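Search the guide Go
We use cookies to remember which page you were on. Accept

Plerico Fold-Flat Ottoman: Owner's Guide
Section 7. Folding laundry on the padded top
By Bhavana Sundaram, 12/16/18

The Plerico top was designed for sitting. Our returns desk in Clendale reports that most of you fold shirts on it, so we have given in and written a section.

Before you start

1. Push the long side up to a wall. Sleeves slide off the back otherwise, and you will find them in January.
2. Lock both legs. You should hear 2 clicks. One click means you have a ramp.
3. Brush off the fabric. It holds lint with real devotion.

CAUTION: Do not iron on the top. Aurel Ilie in our test room did, and we no longer sell that color.

Folding a long-sleeved shirt

4. Put down one shirt at a time. Park the others near a corner, out of reach of your elbows.

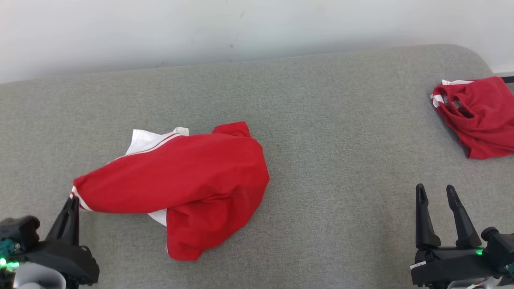 Fig. 7-1. Red shirt before step 5.

5. Find the collar. Allow yourself a minute. If what you have is a cuff, keep going.
6. Hold the shirt by the shoulders, shake it once, and lay it face down.
7. Pull each sleeve out straight. On sleeves with stripes, use the stripes as a guide: if they wander, so has the sleeve.
8. Smooth from the middle outward with a flat hand. Knuckles leave dents in the padding that take an hour to rise.
9. Fold one side in to the center, then lay its sleeve back down along the fold. Repeat on the other side.
10. Bring the hem up to the collar and turn the shirt over.

NOTE: If a second shirt falls out of the first at step 6, fold it separately. Folding them together saves time and fools no one in your household.

NOTE: The top is rated for 200 pounds. This is more laundry than you own, though Sandra Bloxham of our support team has taken calls that made her wonder.

Putting the shirts away

11. Stack no higher than your forearm. Taller stacks lean toward the rounded corners and leave by the nearest one.
12. Carry the stack to a drawer today. The guarantee does not cover shirts that live on the ottoman.

For stains on the top, see Section 8. For sitting, see Section 2.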